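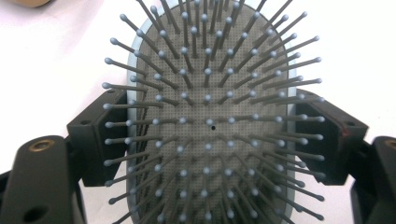 Home | Articles | Authors | Contact
Category: Everyday Objects

3.2 The cushion pad

What a lovely piece of design a paddle brush is! Each pin ends in a small rounded ball, and the pad lets it give a little as it meets the scalp.

Figure 4. Paddle hairbrush, bristle side, with perforated gray pad and pale blue rim.

Moriarty tested 15 brushes, the Muron and Indow models among them, through 3,000 strokes each. We were delighted by how well the pads kept their spring, and more than 20 users told us the same (Section 4). Pin loss, where we found any, began in the outer rows.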